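Gavley, Saturday 09/09/2023

Got to the dairy farmers' protest camp outside the Okow plant just before lunch, later than planned, bus diverted twice. The gate road is shut to lorries now and the tractors are parked nose to tail down the verge as far as the old weighbridge. Drivers asleep in the cabs, some of them. Kids selling tea.

The row is still the milk price. Okow cut it in July and hasn't moved since. The farmers want the old rate back plus a written contract, the company says it will talk when the road is open. Neither side budging that I could see.

Huiling Tang showed me round. She keeps 16 cows up past Stelell and comes down every fourth day, her brother does the milking when she's away. There is a rota for everything — cooking, night watch, who goes in to the meetings. Villages take turns. Stelell had the kitchen when I was there, lentils and flat bread, very good, went back for more.

The petition was on a trestle by the gate. 1054 signatures when I asked, and a queue. Mostly people from town, which suprised me a bit, given the complaints about traffic.

Speeches at two. Hilkka Lappalainen spoke first and longest. She went through the history, the dairy opening in 1864 as a growers' co-operative, the sale to Okow, the depots closed after that. Four of them, Wi was the last to go. Big cheer when she read out the names. Sound system kept dropping so I missed most of the second speaker, sorry.

Police there, not many, standing well back by the bridge. No trouble while I was about. One van let through with medicine for the clinic and everybody moved their chairs for it without being asked.

Asked at the plant office for a comment. Was told to email. Have emailed.

Last bus at five so I didnt see the evening meeting, where they were meant to vote on letting the feed lorries in. Will add the result when I hear.
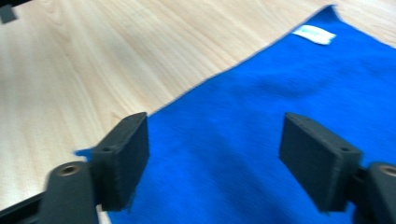
Blue cloth on a pale wooden tabletop.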